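Kivum
Remote Robot Operator (part-time and full-time)
Brirkgate site
Posted 2019-08-26

Kivum is hiring remote operators for its teaching group at Brirkgate. Operators drive a robot arm by hand controller through short tabletop tasks, and the recordings are used to train the arm to do the same tasks without help. We are filling 16 positions, with a start date in early November.

No background in robotics or programming is needed. Most of our current operators came from warehouse, kitchen, sewing or lab bench jobs. What matters is a steady hand, patience with repeated work, and the habit of writing down what went wrong.

What the work is like

You sit at a station with a controller and a camera view of the table. A task sheet tells you what the arm should do: push one block next to another, move a shape to a corner of the board, separate two blocks that are touching. You carry it out, mark the attempt as good or bad, and go on to the next line. New operators start on the block board and stay on it for the first 3 weeks.

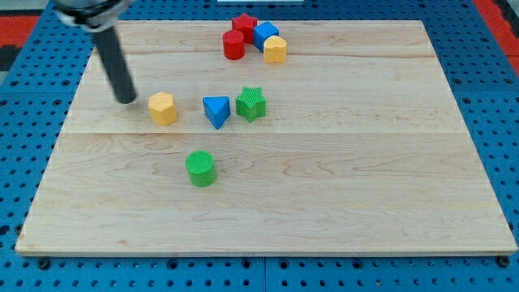 Block board with colored shapes, robot arm at upper left.

After that you may move to the Jemal stations, where the arm is guided directly by hand. These shifts involve more standing. Both kinds of station use Brirkico controllers, and we train you on them.

A typical shift produces around 39 usable recordings. There is no piece rate and no bonus for speed. A slow, clean push is worth more to us than a fast one that has to be thrown out.

Pay and hours

Full-time operators are paid $2,410 a month before tax. Part-time pay is set in proportion to hours. Day and evening shifts are available. Training is paid at the full rate.

You will need

— to be 18 or older and allowed to work in the United States
— good color vision, with or without glasses (task sheets name blocks by color and shape)
— to be comfortable reading and writing short notes in English
— to be able to work on site; the controllers cannot be used from home

How to apply

Send a resume and a few lines about any work you have done with your hands to the Kivum hiring desk, using the form on our jobs page. Put "Brirkgate operator" in the subject box and say which shift you prefer. Applicants we invite will do a paid two-hour trial at a station.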